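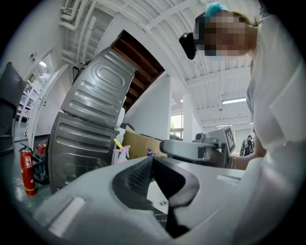 Ute Oltmanns says a storeroom goes bad from the floor up, and that if I would only keep the floor clear the rest would look after itself. She told me this over the phone, chewing something, from a house with a garage and an attic. I said thank you. I wrote it on the back of an envelope and put the envelope on the floor.

October, and I have decided to be a person who deals with the space under the stairs. The stairs themselves are fine, dark brown and solid, good for many more years of people going up them to avoid what is below. It's the steel panels that get me. I've walked around them since spring. They have those pressed grooves that look as though they ought to slot into something, and I have tried them against most of what I own. The one leaning at a slant has a little white plastic fitting on its edge, so there must be a hole somewhere in the world waiting for it. I looked up the maker I thought they came from, Brovix, and got a parts list 114 pages long with drawings the size of stamps. I gave it until page 8.

Then the fire extinguishers. Two, both red, keeping company on the floor by the doorway. I feel extremely safe down there. Upstairs, where the stove is, I have a damp dish towel and a good attitude. One of them is going up to the kitchen as soon as I find the bracket, which I bought, and paid for, and put somewhere sensible.

Before lunch I did the cardboard box. I had been calling it "the box of cables" for so long that I'd stopped wondering. It held one cable, a bag of curtain hooks, the manual for a Zoubi fan heater I gave to my cousin, and over 900 paper napkins (it says so on the wrapper, I am not that far gone). I kept the napkins. I kept the hooks too, for the curtains I don't have. The cable fits nothing, so naturally it went back in the box, and the box went back where it was.

Spent a long time on the pink spray bottle with the yellow nozzle. The label on the bottle is no help, or I'm no help to the label. I sprayed a bit on a rag and wiped the wall by the switch, and now there's a clean patch that makes the rest of the wall look like a rental. So that's a new job. The small purple and white bottle next to it I have left alone for the time being. One thing at a time.

By 4 I was reorganizing the white shelves in the next room, which weren't on the list and were doing no harm to anyone. Ordered a wall rack from Clevura for the panels. It will need a drill.

Ute called back after supper to ask how the floor was. I said I could see a good deal more of it. She asked whether I'd thrown anything out. I told her about the fan heater manual and she was quiet for a bit, then asked if I still had the napkins, as she's having people over.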